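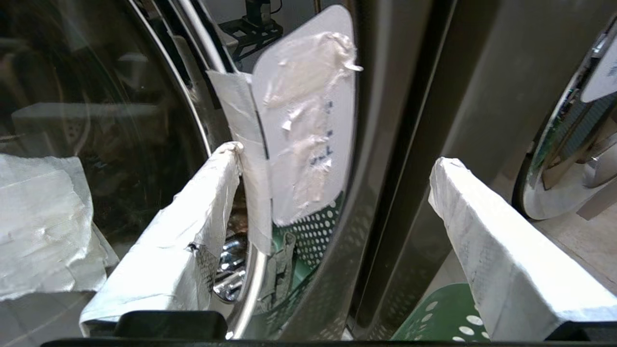

This site uses cookies to remember your language and the manuals you have viewed. Accept all | Manage settings

Section 7: Setting up the Niketden foaling alarm

24 November 2023
By Yamila Jara, technical author. Checked by Themis Vrettos.

This section covers the Niketden base unit, the halter transmitter and the Duvard surcingle. It applies to units with part number 652 on the rear label. Owners of the earlier unit should use the printed booklet, as the button order is different.

7.1 Before you start

Charge the transmitter overnight. The charging light is amber during charging and green when full. Do not charge it in the stable, or anywhere a horse can reach the lead.

Read the mare's notes and agree a start date with your vet. Most users fit the transmitter two weeks before the due date. A mare that has foaled early in the past may need it sooner.

Caution: The alarm is an aid to watching the mare. It does not replace regular checks, and it cannot detect every difficult foaling. Keep your vet's number beside the base unit.

7.2 Placing the base unit

1. Choose a dry shelf in the house or yard office, above head height if children use the room.
2. Keep the unit away from metal cupboards, fridges and electric fence energisers. An energiser on the same wall will cause false signal warnings.
3. Plug in the power supply and raise the aerial until it is upright.
4. Hold SET until the display shows PAIR.
5. Switch on the transmitter within arm's reach of the base unit. The display changes to LINK and the unit sounds one short tone.
6. Press SET again to store the link.

Note: If LINK does not appear, switch both parts off, wait a minute and repeat from step 4. A transmitter that has been paired with another base unit must be cleared first (see 7.6).

7.3 Testing the range

1. Ask a second person to stay with the base unit.
2. Carry the transmitter to the foaling box and stand in each corner, with the door and top door closed.
3. Press TEST in each corner. The second person should hear a tone every time.
4. Repeat the test with the transmitter held close to the floor, at the height of a mare lying flat.

Where a corner gives no tone, move the base unit to a window on the stable side of the building. If this does not help, fit the Giannakopoulos signal repeater, sold separately. Stone walls and steel-framed barns reduce range a good deal.

7.4 Fitting to the mare

Either the halter or the surcingle may be used. Do not use both together.

Halter

1. Use a leather halter, or one with a leather headpiece that will break under strain. Do not use a nylon halter without a safety link.
2. Slide the transmitter pouch on to the left cheekpiece with the arrow pointing towards the ear.
3. Fasten both straps and check that the pouch does not rub the cheekbone.

Surcingle

1. Place the Duvard surcingle behind the withers, with the pouch on the midline of the back.
2. Tighten it until a flat hand passes under it at the girth. Check again after the mare has moved round the box.
3. Loosen it by one hole if she is bagging up quickly or carrying fluid along the belly.

Caution: Remove the surcingle before turning the mare out. Take it off at least once a day and look for rubs, swelling and damp hair under the pad.

Let the mare wear the fitted equipment for two nights with the alarm in TRIAL. In TRIAL the unit records each event but does not sound. Many mares lie flat to sleep, and the record shows how long yours normally does so.

7.5 Setting the delay

The delay is the time the mare must remain flat on her side before the alarm sounds.

1. Press MENU until DELAY is shown.
2. Use the arrows to choose SHORT, MEDIUM or LONG.
3. Press SET to save.

Start with MEDIUM. Change to LONG only if the TRIAL record shows repeated flat rests with no other signs. A maiden mare, or one with a history of red bag delivery, should be left on SHORT even if this means extra visits at night.

Note: The delay returns to MEDIUM after a power cut. Check it each evening.

7.6 Clearing a stored link

1. Switch off the base unit.
2. Hold TEST on the transmitter until its light flashes red.
3. Release the button, then press it once. The light goes out.
4. Pair the transmitter as in 7.2.

7.7 After foaling

Remove the transmitter once the mare and foal have been checked and the afterbirth has passed. Wipe the casing with a cloth dampened with mild disinfectant. Do not put it under running water or use a pressure washer. Brush the surcingle pad when dry and store it flat.

Send repair requests to Hundent service, marked for Thodoris Sarantis, with the part number and a copy of the event record. Batteries are replaced by Hundent only.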